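The brush goes in the cup

Ilham Nair on small containers, hard surfaces and getting out the door with your hair done

Start with the hairbrush. Everyone in my house has one and on any given morning there are none. Under the couch. In the car. Once in the veggie crisper, long story.

So for the January issue I was asked to write about storage and said I'd only do it if I could write about the little stuff. No walk-in robes. No pantries with a ladder. Just a cup, a bag with its top turned down, and a bit of clear bench to stand them on.
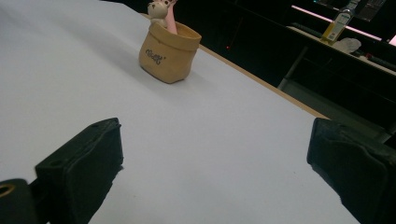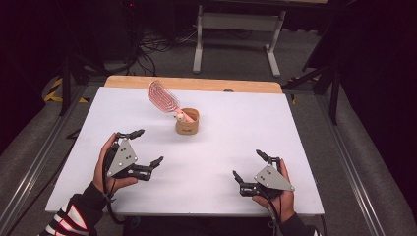 Tan on white

Both of those are tan and both are small, and I've become a bit of a bore about the colour. A tan pot on a white top is easy to find with one eye open. White on white vanishes. Black looks smart for a day and then shows every speck of dry shampoo.

The crumpled-bag shape is the one I get asked about. You've seen them – a pot made to look like a paper bag, top folded over into a cuff. Kusuma does one at the market, Lornetti does a taller one that costs twice as much and falls over. I like the cuff. Gives you something to grab, and it hides the rim of whatever you've shoved inside.

What goes in a pot that size? Hair ties. Bobby pins. The good tweezers. Lip balm, if you're the sort of person who finishes one. Keep it to one kind of thing and you'll keep using it. Two kinds, fine. After that it's a junk drawer without the drawer.

The brush problem

A pink vented brush, standing up in a cup with its head leaning out. That's the whole idea and it took me years. Brushes laid flat get covered, by mail, by a school hat, by the cat. A brush stood on its handle sticks up above the mess and you can see it from the hall.

Short and wide is what you want in a cup. My brother-in-law Cauã Honorato throws pots on weekends and he's firm on this: tall narrow cups are for pencils. Put a paddle brush in one and the lot goes over the first time somebody reaches past it. He makes his with a heavy foot, and charges me 40 dollars, family rate apparently.

Vented heads are easier to clean too. Pull the hair out with a comb, swish in warm water with a drop of shampoo, dry it bristles down on a towel. Don't stand it up wet, the water runs down the handle and sits in the cup and goes manky. I have done this. Smelled like a pond.

If there's room at the rim for some little thing as well, let it stay there. Kids will put one in anyway.

A surface that wipes

Then what's underneath. Timber is lovely and timber hates hair product. At our old place I had a pine dresser with 6 pale rings on it, all mine. Yoga Wijaya, who refinishes furniture and has seen worse, told me to stop sanding and just lay a white board over the top. Leave a strip of the wood showing at the back so it still looks like a table. Done in an arvo.

Get a matte one if you can. Gloss shows fingerprints, and under a bathroom downlight its like brushing your hair over a mirror. Josten cuts to size, allow a week. Allier has them ready made but only in the one lenght, and it was too long for me.

Leave most of it bare. Hard, I know. One cup, one pot, then nothing, so you've somewhere to put down the hairdryer and your coffee. Wipe it Sundays.

Mine has lasted since winter. The brush was in the car again this morning.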